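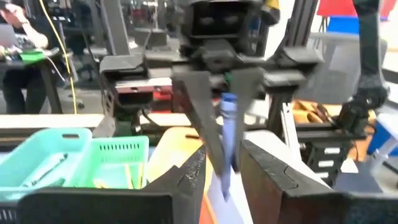

Two robotic grippers at close range.

The write-off that pays for itself, again
Opinion
Wanpen Paisan
21/02/2026

Every few years the idea comes back that if we let businesses deduct the whole cost of new equipment in the year they buy it, they will buy more of it, workers will produce more, wages will rise, and the extra tax will cover the bill. I have now read this argument from governments of both colours and from every industry group with a letterhead. I'd like to believe it. I have trouble with nearly every step.

Start with what immediate expensing does. A business that buys a $100,000 machine can usually deduct that cost over the machine's working life. Under full expensing it deducts the lot up front. The total deduction is the same. What changes is the timing, so the benefit is the value of having the money sooner. When interest rates were near zero, money sooner was worth very little. It is worth more now, and supporters are right to say so, but it's still a modest discount on the price of the machine and nothing like the "free equipment" some accountants seem to be advertising to their clients every June.

June is a good place to look, if you want to know what these schemes do. Ask anyone who sells utes. There is a rush before the end of the financial year and then a quiet patch, and the minister of the day holds a press conference about the rush. I have never been invited to the press conference about the quiet patch.

The latest push leans on a report by the consultancy Onevlow, which surveyed 700 small and medium firms and found most of them "would be more likely to invest" if expensing were made permanent. Of course they would. Ask me if I'd be more likely to buy a coffee if you took a dollar off it. The survey doesn't ask how much more they would spend, or on what, or whether they'd have bought the thing anyway. That last question is the only one that matters to the budget. A tax break claimed on a purchase that was going to happen regardless buys the public nothing at all.

The report does include a case study. Reltum, a packaging business, replaced 2 of its production lines during an earlier round of the scheme, and its output per hour went up. Good for Reltum. But Surachet Thaweesak, its finance manager, told a business lunch last year that the lines had been due for replacement and the board had signed off before the budget was handed down. He said the tax treatment was "a nice surprise". I was sitting two tables away and wrote it down. The report leaves that part out.

Then there is the question of who gets the money. A deduction is only worth something to a business with a profit to deduct it from. The start-up burning through its savings gets a loss to carry forward, which may be useful one day if it lives that long. The dental practice with a healthy income gets a new car. I have nothing against dentists, but I doubt they are where our productivity problem is hiding.

Supporters have a better argument than the ones they usually make, and it deserves an answer. Sunee Sriwong, an economist I disagree with often and learn from nearly as often, puts it this way: the income tax already discourages investment, because inflation eats away at deductions that are spread over many years, and expensing simply removes that penalty. On paper she's right. If we were designing a tax system from scratch I'd probably want something like it, provided we also stopped letting firms deduct the interest on the money they borrow to buy the equipment. Leave both in place and some borrowed-money purchases end up subsidised outright. I notice that the industry submissions are very keen on the first half of that bargain and silent on the second.

And permanence cuts against the big numbers. The old schemes looked effective partly because they were about to expire, so purchases were dragged forward from the following year. Make the thing permanent and the deadline goes. You can't point to the size of a closing-down sale as evidence for what the shop will sell once it promises never to close.

What would change my mind? Tax office data that compares similar firms just above and just below the turnover threshold, over at least five years, published before the next extension and by someone who wasn't paid by the applicants. If the firms below the line invested noticeably more, and kept doing so after the first burst, I would write a column saying I was wrong.

Until then I'd hold the cheque. If there is money to spend on productivity, I would sooner see it go on faster planning approvals and trades training, where the complaints I hear from business owners are much louder. Very few of them raise depreciation schedules unless their accountant is in the room.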